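September, and I've gone back to the pretend shop. Hanneke Smits rang last week to ask if I still had the play food from when the girls were small, and I did - two shoeboxes of it on top of the wardrobe, behind the Condgate jigsaw with the missing corner.

I'd meant to send the lot off to her straight away. Then I started laying it out on the table with a couple of cloths, to see what would make a nice market stall, and there went my morning (and a whole pot of tea!). 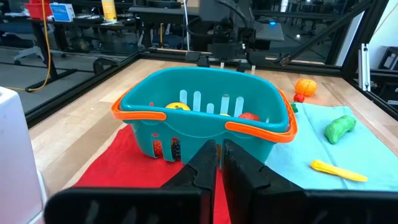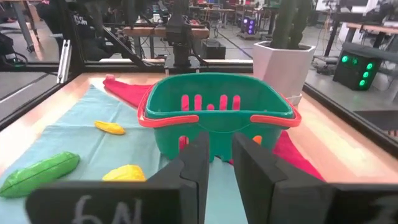

Issue 66

The little basket with the orangey-red handles is my favourite bit. It's only plastic, but put it on a cloth with some toy veg nearby and I want to charge somebody 70p for a pepper. I couldn't settle on the cloths at all. Red and blue together looked cheerful to me, and Hanneke says her grandson will only use them as capes anyway.

She's got a low shelf from Ramalho that she wants to turn into the counter, and I've promised her my old till, the one with the drawer that sticks. I still need paper bags. The ones I bought last time were nearly as big as the child, so if you know where to get small ones, leave me a comment please.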